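November 27, 2024
Notebook, news-feed sorting

Clekomis pushed a new batch overnight: 1157 items, all tagged "politics, Europe". I don't believe the tag.
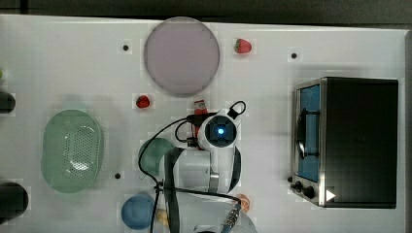
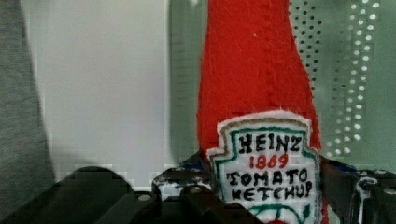 Notebook 9, p. 326

Read the first hundred by hand. 19 were paid pieces with a minister's name dropped into the headline, mostly for a money transfer firm. Clokeck passed every one as news. Its score for them was higher than for the real summit reports, so I'd like to know what it thinks it is scoring.

Tistel say the July rules fix this. Same claim as last time, no test shown. Đặng feed still repeats the same visit story under three headlines.

To do: rerun with sponsor lines stripped out. Not signing off the tag until then.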